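FOR IMMEDIATE RELEASE
2 July 2021

Drulora puts out free handling code for small grippers, comment open now

STORNHAM - Drulora today released the first public draft of its Light Goods Handling Code, a plain set of working rules for shops, schools and small plants that use robot grippers near people. Free to download. No sign-up, no licence fee.

The code covers two classes of item to start. Class A is soft or fragile goods, the kind that crush or fray. Class B is handles and grips, anything long that a person would normally pick up in one fist. More classes will follow once these have had a fair go in the field.

Work on the draft began in February at the Stornham bench, with sporting goods as the main test items. They're cheap, easy to get, and everybody knows what a ruined one looks like. 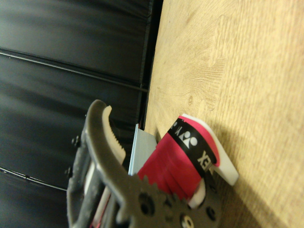
Class A handling at the Stornham bench: a shuttlecock in the gripper jaws.

What the draft asks for, in short:

Written grip limits for every item class, kept at the bench and not just in the software. Dated and initialled.

A look at the finger pads before each session. Worn teeth or missing pieces, the pad gets replaced. No "one more run".

A speed cap whenever a person is within arm's reach of the work surface. Operator sets it, a second person checks it.

A stop button that works with the program running, the program paused and the program crashed. Test all three. Log all three.

A 100 cycle trial before any new item goes into regular use. Same item, same gripper, same surface. If the fingers are swapped the count starts again.

The full draft has 43 clauses, most of them one or two sentences long. That was on purpose. Feedback on our earlier internal version was that people at the bench didnt read it, and fair enough, it was far too long. Anything that couldn't be said in everyday words was rewritten or dropped.

Class B took longer than Class A to settle. A handle can turn in the jaws, and the far end travels a lot further than the end being held. So the draft sets the clear zone from the tip of the item and not from the gripper. This is the biggest change for anybody already working to an in-house rule, and we expect most of the comments to land here.
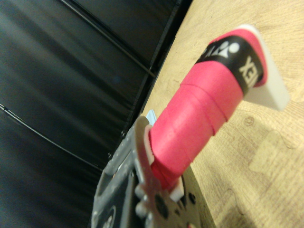
Wrapped and taped surfaces get their own clause too. A wrap can shift under load with the core staying put, so operators are asked to check the wrap as well as the hold, and to record both. Same goes for sleeves, slip-on covers and shrink film. Two lines on the log sheet. Takes a minute.

Camargo and Jurkside have both agreed to trial the draft on their own floors. Camargo will work through Class A, with a focus on packing and sorting. Jurkside takes Class B. Each will send back its log sheets, including the failed runs, and Drulora will publish the lot with the next draft. Bad results stay in.

The code is voluntary. It does not replace workplace safety law, the maker's manual or a proper risk assessment for your own site, and it should never be used to argue around any of them. Where the code and the law differ, follow the law. Where the code and the manual differ, follow whichever is stricter and please let us know so teh wording can be fixed.

How to comment

Send comments by email or post to the Drulora standards desk in Stornham. Quote the clause number. Short is fine. Comments from operators are especially welcome, you don't need to be an engineer and you don't need to write on behalf of a company. Every comment gets a written reply, and replies will be posted alongside the draft unless you ask us to keep yours private.

Printed copies of the draft and blank log sheets are avaliable on request at no charge. Large print on request as well.

About Drulora

Drulora writes and tests working rules for small-scale automation. Its bench and office are in Stornham.

Media contact: Drulora standards desk, Stornham. Photos on this page may be reused with credit to Drulora.

- ENDS -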